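WENDOTSTEAD, 11/29/22 — Stamoten has revised the serving layout for canned drinks in the Wendotstead lunchroom, the company said in a notice to staff. Cans will be set out with plastic cups on the white table along the wall.

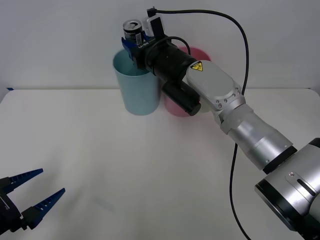
The layout applies to all 47 tables at the site and takes effect in March. Cups are to stand clear of the table edge, with one can allotted per cup. Prodow will supply cups in cartons of 1,000. Empty cans go in the metal bin by the door, which is cleared at 3 p.m. Glass is still not accepted.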